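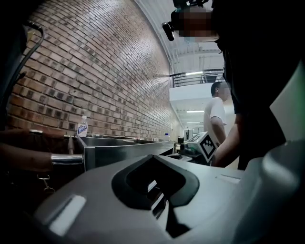
Raudsepp ground floor, brick wall side. Two grippers and one head camera in view.

Pludum Boards > Laundry and Garment Care > Shop Talk
Topic: They want us to "teach" the folding machine. Anyone been through it?
Started November 30, 2019

steamtable_ed
I work the garment side at Raudsepp. We have 14 people on the floor counting me. Back in August the owners signed up with an outfit called Prestorix, and now part of the shift is doing our regular work with a plastic gripper in your hand and a camera strapped to your head. You pick up a shirt with the gripper, hang it, take it down again, move on to the next one. All of it gets recorded, and what comes out the other end is supposed to be a machine named Fotum that handles clothes by itself.

I'm not against machines. I've run tunnel finishers most of my life and I don't miss doing that work by hand. What bugs me is the sales talk. We were told the job "won't change, only grow." Fine, grow into what? I've asked and I get a smile and a brochure.

Has anybody here done one of these and can say what happened to the crew afterward? I don't mean the demo day. I mean the schedule and the pay stub.

hangerbent
We did a pilot with a different company. Same idea, somewhat different claw. It ran for five months and then they went quiet on us. No machine ever came. We got a pizza lunch out of it and the hours were back to normal the next week. So my guess is your jobs are safe for the dumbest possible reason.

mrs_pressing
Normal hours, lucky you. What did they pay for the recording time? Was it your regular rate?

hangerbent
Regular rate. And our piece bonus was frozen on recording days because you can't hit your number with that thing in your hand. I lost money on it. Should have put that in my first post.

steamtable_ed
Bonus is the same story with us. I brought it up and was told they'd "look at the average." Still looking, I suppose.

For the people who messaged me asking what the setup is like:

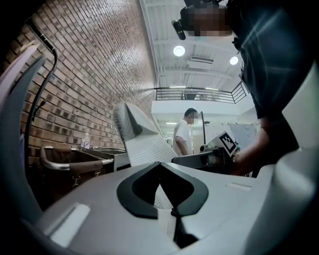

The gripper with the black-and-white marker square, mid session, mezzanine rail behind.

The grippers are lighter than I expected, I'll give them that. The fingers have a pad with a grid pattern on it and it holds cotton well enough. Anything slick is a different matter. A lined jacket takes me three tries and by the third one I'm holding it with my other hand and hoping the camera doesn't mind.

boilerroom_67
You're asking the wrong people the wrong thing, if you don't mind me saying. You want to know what happens to the crew, ask who owns the recordings. Your hands know how a wet sleeve behaves. That took you years to learn and they're getting it for an hourly wage. Once they have enough of it they don't need to come back to Raudsepp at all. They can sell it to the plant across town.

quietfold
I disagree with boilerroom and I've argued this with him before. Your boss has always owned what your hands do on the clock. When I train a new hire I'm giving away my years too, and that new hire might take my shifts. I never got a royalty for that.

I did gripper sessions at my place and I liked them. My wrists are shot. A couple of hours of slow careful work with nobody yelling about the rack count was a nice break. If a machine ends up doing the flat stuff so I can do alterations until I retire, I'm all for it.

boilerroom_67
A new hire doesn't get copied onto every floor in the country. That's where your comparison falls down.

And did anyone promise you the alterations work in writing?

quietfold
No. Nobody promised me my current job in writing either.

mrs_pressing
You two can go on all day. Ed, practical stuff. Where does it get recorded, on the regular floor or somewhere off to the side? At ours they did it right in the middle of things and it slowed down everybody who wasn't wearing a camera. The people doing the sessions looked like pets of the management, and there was bad feeling over it for a long time. That was a bigger change than any robot.

steamtable_ed
Ground floor, same space we walk through to get to the elevator. So yes, in the middle of things. And yes on the bad feeling. A couple of folks refuse to be in a shot and have to walk the long way with a full cart. One of them has more seniority than me and I think it stinks that she's the one taking the detour.

The other thing is speed. Prestorix wants it slow and clean. My supervisor wants it done. You get told both in the same ten minutes. The guy who hangs fastest is no use to them, he's all over the place, and the new kid who's careful with everything is suddenly their star. I don't begrudge him. But he's been told he's "good at this" and as far as I can see "this" ends the day they have what they need.

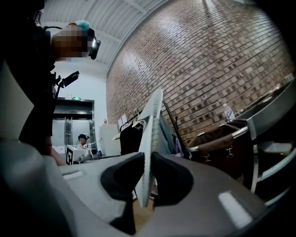
So that's the part I keep chewing on. Hanging is the easy half of the job. You've got a garment, you've got a hanger, the rack doesn't move. I can believe a machine does that one day. I can't see it checking a collar for a stain that came through the wash, or noticing that the ticket says blue blouse and the blouse is green. The Prestorix people nod when I say so and write it down, and then the next session is hanging again. They have 213 recordings from our floor as of this week, and every one I was there for was hang it up, take it down.

hangerbent
They do the easy half because the easy half is what they can sell. Then the owner figures the hard half is half a job and needs half a crew.

pinktickets
Counter person here, so take this for what it's worth. We got a sorting conveyor with scanners and I heard every one of these speeches. Nobody was let go. What did happen is that two people left on their own and weren't replaced, and I now do counter plus clearing jams on the conveyor. My title is the same. My feet know the difference. If I were Ed I'd skip asking whether there will be layoffs and ask whether people who quit get replaced. They'll answer the first one all day long.

quietfold
That's a fair point and I'd put it on the list too.

boilerroom_67
Mark the calendar, quietfold and I agree on something.

mrs_pressing
Also ask who cleans and charges the things and whose time that comes out of. At ours it was "whoever is free," meaning the morning shift, meaning me.

steamtable_ed
It's whoever is free here too. Ha.

OK, going in with a short list. Bonus made whole on recording days, back to August. Replacement of people who leave. Nobody has to walk around the cameras with a loaded cart. Who keeps the recordings and can we see them. I was going to add retraining but I've sat through enough retraining to know what a binder looks like.

lint_trap
Ask for a date on the Fotum while you're at it. If they can't tell you when it shows up, you can't be expected to plan around it, and neither can the owners. Ours was "around the holidays" and they didn't say which.

quietfold
Ask nicely, though. I know how that sounds. The owners may have been sold the same brochure you were.

steamtable_ed
Could be. They paid more for theirs. Meeting is after the next round of sessions. I'll post what they say, if they say anything.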